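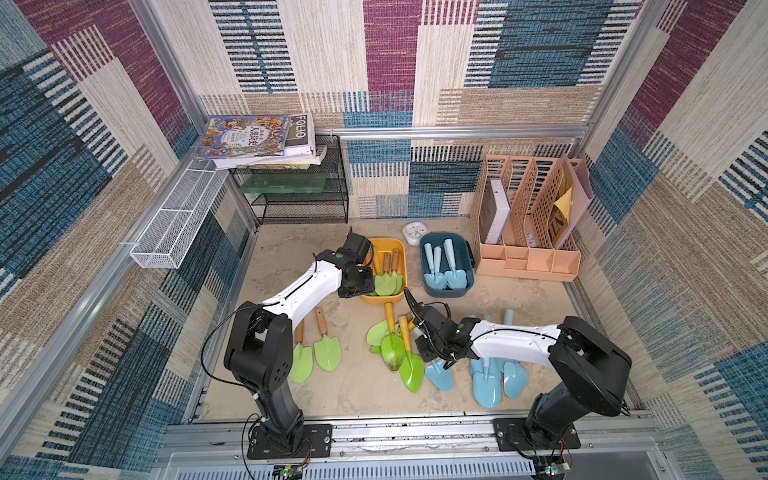
Trays and trowels set out on the sand, with woven panels behind.

A day with the Stendus ledgers

I've wanted to see the Stendus bank archive ever since I read that the family ran their own letter riders, so when the open day came up I booked the same evening. It's on the second floor above the old counting hall, and you have to leave your pens at the door (pencils only, quite right too!).

Our guide was Amarachi Olaniyan, who has been cataloguing the letters since March. She started us off with the riders. The family had offices in two ports, Dauda and Billis, and a letter between them went by relay, with a fresh horse every 30 miles or so. A price heard in Dauda at breakfast could be acted on in Billis the next night - and the other banks were still waiting for the ordinary post. I do love that.

There are 2195 letters in the collection and we were allowed to look at a handful of them. My favourite was a cross little note from one brother to another, complaining that he had been sent four pages about the weather and not a word on the price of wool. The writing is dreadful, mind you. Amarachi has typed copies next to each one, and I was very glad of them. 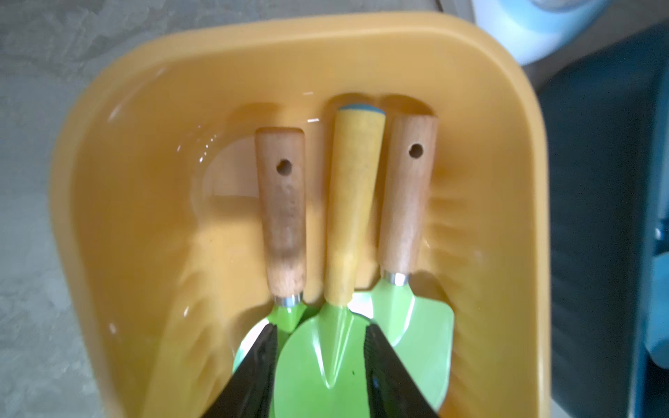

The code book

After tea (good scones, weak tea) Nnamdi Akpan took over and showed us the code book. It's a thin thing with a green spine and 96 code words in it, mostly fruit and birds. "Plum" meant sell, "heron" meant wait for my next. He had us write a message in pairs, and my partner and I managed to order our imaginary clerk to buy the same ship twice.

I asked whether anyone ever broke the code and he thought probably yes, as the family changed the whole list twice in one winter. The index to all this is on Lidimeo now, so you can search the letters by name or place from home, though the scans aren't up yet.

Booking is by email and the groups are small. Bring a jumper, the reading room is freezing, and ask to see the wool letter if you go.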